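One Orange Basket, One White Table

I have spent the better part of December thinking about baskets, and I'm not sorry! It began at the Laststead market, where a stall had 30 of them stacked up to the awning, and I walked home with two (the second went straight to my sister).

What I love is how a woven rectangle in a loud color can wake up a pale room. Put one on a plain white table and you hardly need anything else.
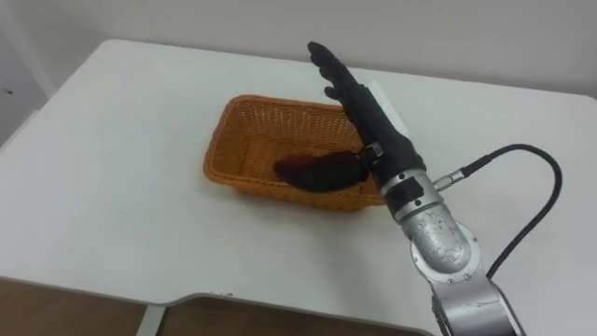

Orange weave on white, with something dark and soft-looking tucked inside.

Shape matters more than people think. Sides that flare a little make it easy to reach in and grab what you want, and a flat bottom keeps the whole thing steady when somebody bumps the table. I'd go for a tight weave on the walls and a good thick rim too – the rim is where your hands go every single day.

Then there's fruit. Deep red next to amber orange is a pairing I'd happily paint a kitchen in, and it costs next to nothing to try.

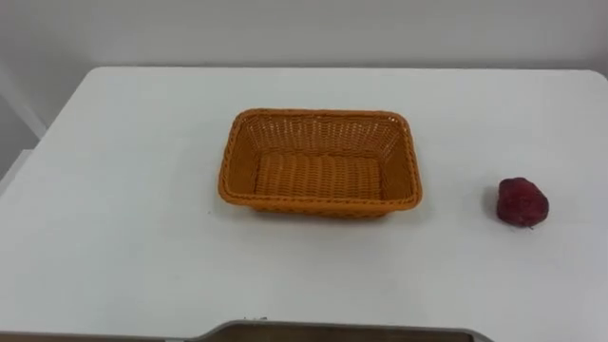
The basket empty, its braided rim on show, and a dark red fruit off to the right.

Mine lives by the back door now, full of mittens.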